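Woria Handheld Gripper Project
Progress report, November
Prepared by Darcy Poirier for the Drirkholm program office

Summary

Recording was stopped for eight days this month after a fault in the left hand unit. We are running again at a reduced rate. The target of 2,000 accepted recordings is still possible but the margin is gone.

What went wrong

The left gripper began dropping its position signal in the middle of recordings. The jaw reading would freeze for a second or two and then jump. The operator felt nothing, and the software raised no alarm, so the fault was only found during the weekly check of the data. We went back through everything recorded since the last good check and rejected 207 recordings.

The cause was a broken conductor in the signal cable, close to where it enters the housing. The cable was bending at the same point every time the operator turned the wrist. There was no injury and no electrical hazard - the line carries low voltage only - but we logged it as a safety matter as well, as a worn cable had been left in service past its inspection date. That was my oversight.

What we did

Both cables were replaced with a more flexible type ordered through Brinkmann. The old ones are kept for reference. The software now stops a recording if the jaw reading does not change for half a second while the hand is moving. We tested this by unplugging the sensor during a run, and it stopped each time.

We then repeated the two-handed tasks, starting with the ones where the grippers work close together over the table. 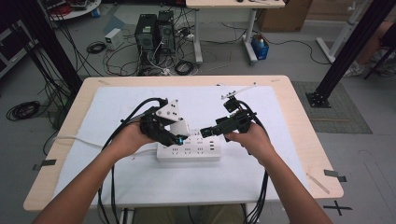

These put the most twist on the wrists, so they are the best test of the new cables. In 28 repeat runs there were no dropouts on either side.

Still open

Strain relief at the housing is a temporary fix. A quote for proper cable clamps from Festo is pending. Until they are fitted, cables are inspected at the start of each shift and the operator signs the sheet.

The lost recordings will be made up by adding an evening session through the end of next month. No extra funds are requested for this. The cables and clamps come out of the existing repair line.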